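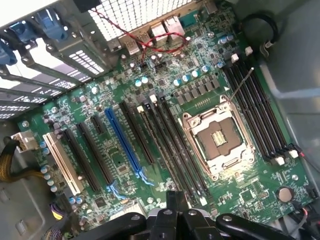 Carte mère verte, socket ouvert, pas de processeur.

1/ Je vois encore passer le conseil « ton PC rame, change de processeur ». Avant de sortir la carte bleue, j'aimerais qu'on me montre une mesure. Une seule. Pas un ressenti.

2/ Le dernier argumentaire en date vient de Brillex, qui vend des kits « seconde jeunesse » pour tours de bureau. Promesse : 167 % de réactivité en plus. Réactivité de quoi ? Mesurée comment ? Il n'y a pas d'unité. Pas de machine témoin non plus.

3/ J'ai écrit au service client en septembre. Réponse : « nos tests internes sont confidentiels ». Bon.

4/ Zamfira Enache me signale que le comparatif publié sur Trukano reprend le même chiffre, au point près. Le site indique « test indépendant » en haut de page et « en partenariat avec » tout en bas, en gris clair.

5/ Ce que je constate chez moi, et ça ne vaut que pour chez moi : sur une tour de bureau qui traînait, le plus gros gain est venu du remplacement du disque dur par un SSD. Démarrage passé sous les 17 secondes. Le processeur n'a pas bougé.

6/ Deuxième gain : virer quatre logiciels qui se lançaient tout seuls au démarrage, dont deux que je n'avais jamais installés volontairement. Coût : zéro euro.

7/ La mémoire, ça dépend. Passer de 4 à 8 Go, oui, ça se sent dès qu'on ouvre un navigateur. Au-delà, pour du courrier et du tableur, je demande à voir.

8/ Kvido Machala me répond que pour le montage vidéo, le processeur compte. Évidemment. Sauf que le kit Brillex est vendu « pour toute la famille », avec une photo de mamie qui lit ses mails.

9/ Et personne ne parle de la compatibilité. Même socket ne veut pas dire que le BIOS reconnaîtra la puce. Cherchez la liste du fabricant de la carte avant de commander. Le vendeur, lui, vous renverra vers la FAQ.

10/ Si quelqu'un a un vrai protocole avant/après, même machine, même système, je lis volontiers. Les captures d'écran de score sans contexte, non merci.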